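Milten Orchard Survey — progress report to the Brekke Fund
Second report, covering autumn to the end of February

Dear Margit,

You asked me to keep this one shorter than the last, and I've tried, but it's been a good winter and I do go on about apples.

Where we've got to

When I wrote in the autumn we'd only walked the lower half of the valley. We've now been all the way up to the Kurov road, knocking on doors and asking people if we could look at whatever was growing behind the house. Almost everyone said yes. A few said yes and then kept us for two hours with coffee and photographs of grandparents, and I've put that down as survey time, because those were the visits where we learned the most!

We have 290 old trees on the map so far. By "old" I mean planted before the commercial nursery at Rorus opened, or as near as we can judge from the trunk and what the family remembers. Of those, 89 now have a name we're happy with. The rest are either "don't know" or "somebody's aunt called it the yellow one", and there are a great many yellow ones. Alvar Hägglund has been patient about this. He keeps all the fruit notes in the same green ledger he used when he ran the packing shed, and I type them up afterwards, so if you find a spelling in the spreadsheet that looks odd, it's probably my reading of his handwriting.

The best find of the season was behind the old school at the top of the valley, a big hollow tree leaning right over the wall, with small, flat, greasy-skinned apples that were still sound in the new year. Gunvor Blomqvist tasted one and said straight away that her mother had stored the same kind in the hay. We haven't got a proper name for it yet. In the meantime it's down as "School Wall", and I've a feeling that's going to stick.

Grafting

We cut the scion wood in February, during the cold dry spell. Vilgot Sundqvist did the high cuts and I did the labelling, an arrangement that suits my knees. The bundles are wrapped in damp newspaper and stored in Gunvor's root cellar, which holds a lovely steady temperature and smells of carrots.

The rootstocks have been ordered, some 200 of them, and they should reach us before the buds move. I went for a mix of a medium stock and a full-size one. I know your notes on the last report asked if we could use only the smaller trees to save space, and I did think it over, but several of the people offering land have sheep, and a sheep can strip a small tree in an afternoon. The full-size stock costs a little more per plant. We've covered that by borrowing the stakes.

The grafting day will be in the village hall, with tables down both sides and a practice pile of willow for anyone who's nervous with a knife. I've asked Aurélien Hamel to come and teach the whip-and-tongue. He grafted pears for years before he moved here, and he has a very calm way of telling you that you've just cut it wrong. People can take one tree home and we keep the second for the collection.

What hasn't gone so well

The weather in October was dreadful. We lost most of the fruit on the upper farms in one night of wind, and once apples are on the ground and bruised it's hard to say anything useful about them. So a whole stretch of trees has been mapped but not described, and we'll need to go back next autumn. I've moved the travel money for that into next year's column, and I hope that's all right — do shout if it makes a mess of your end.

The leaflet is late as well. I wrote it, didn't like it, wrote it again and then left it in a drawer over the holidays. It's now with Gunvor, who is taking out my adjectives. I'd expect to have it printed by the time the grafting day comes round, and I'll post you a handful.

And we've had two landowners drop out of the planting list. One has sold up. The other wants the field for hay, fair enough, though he's said we may still cut wood from the old tree by the gate.

Money

The full sheet is attached as before. In short, we've spent less than planned on printing (see above) and more on ladders. The old three-legged one gave way in November with a crack you could hear across the valley. There was no one on it, thank goodness. The replacement is aluminium and Alvar hates it. Hall hire comes out of this half-year's budget, and the deer fencing will come out of the next.

One question for you. The nursery bed needs water through the first summer, and the nearest tap belongs to the neighbour, who has kindly offered to let us run a hose. I'd like to give him something towards his bill. Does that go under "site costs" or "thank-yous"? Your form has both, and I've been going back and forth.

What comes next

Grafting in spring, then potting up and a lot of weeding. In June we'll go round and see what has taken. I'd be very pleased if half of them do, and Aurélien says I should expect more of people. After that it's quiet until the early apples, when we start knocking on doors again, this time with the upper farms first.

You did say you might come up and see the School Wall tree in blossom. It should be at its best towards the end of May, and the path is fine in ordinary shoes as long as it hasn't rained. 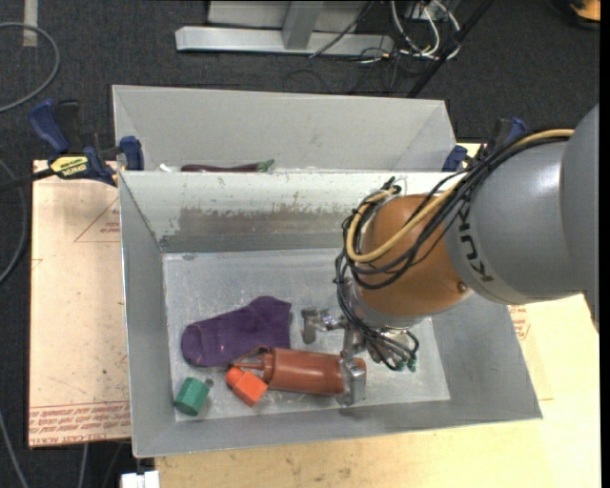 If it has rained, bring boots, and come in by the lower gate, where there's room to turn a car. I'll send the blossom dates as soon as the buds start to show pink.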